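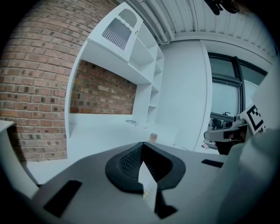 Fitting out the study corner, part two. The desk from Nover went in against the brick last night. I like that there's no back panel under the top cabinet — you just see the wall, and white on red brick looks better than it did on the Le Roux plan.

Delivery was 16 days late, for anyone thinking of ordering. The shelves are still bare and I'm in no rush to fill them.

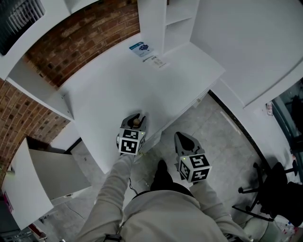
At the desk, cabinet door open on the left.

Someone asked what it cost. 321 for the desk and shelves, fitting not included. Ernmont wanted a lot more in June for something smaller.

Next job is deciding what goes where. Books in the wide bay, post and chargers in the small cubbies. Pens can live in the drawer.

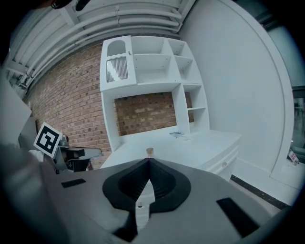

The chair is staying for now. I looked at a Hikau one but it wouldn't tuck under — might try again after payday. Lamp next.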